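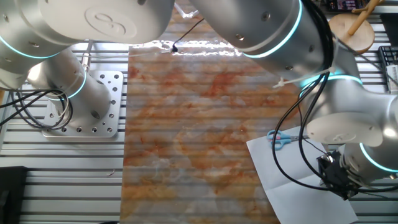 Bench Tips from the Luswood Robot Club

Collected by Ishbel Gillies, who has stepped on most of these things.

Cables first. Before anyone touches the code, move both arms through their full reach by hand and watch the loops. A cable that looks generous at rest gets stingy at full stretch. One cable tie in the middle of the arm, snug but not strangling, and leave slack on either side of each joint. Trim the tail of the tie flush or it will find your wrist.

Fold your paper before you use it. A sheet with a crease gives the fingers an edge to get under. A perfectly flat one will beat a second-year team for an entire afternoon.

A slatted tabletop eats screws. We lost some 24 of them last term, and Torbjørn Nyberg got most of them back with a magnet on a string and a great deal of muttering. Lay a mat down. Ours is a marble pattern, chosen by a vote I did not win.

Scissors go handles toward whoever (or whatever) is picking them up. For the cutting task, pick a pair with big plastic loops and keep the good fabric ones at home, with your name on them. 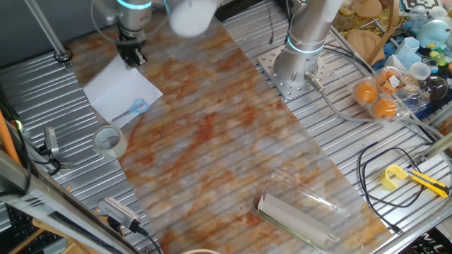
Tromness, April

Open practice before the Drolby Cup, and a few more tips for the kitchen round.

Eggs: buy the clear cartons, so the team can check for cracks without opening the lid. Start with hard-boiled. The 12 I boiled for the first session were all eaten by 6 in the evening, so boil more than you think, or feed the students beforehand.

Packing tape: fold the end over on itself - a half inch will do - every single time you put the roll down. I've said this at every meeting since the club began and I expect to say it at my funeral.

Box cutters: blade in when you set it down. Yes, you too, Torbjørn.

Keep the spare cups, jars and toys in one corner and let it be as ugly as it likes. Tidying between runs only means the next team can't find the bowl.

Raw egg on aluminum wipes up with cold water and a drop of dish soap. Hot water cooks it into the grooves. Use an old toothbrush, and label it. The cleaning box lives in Room 203, under the coats.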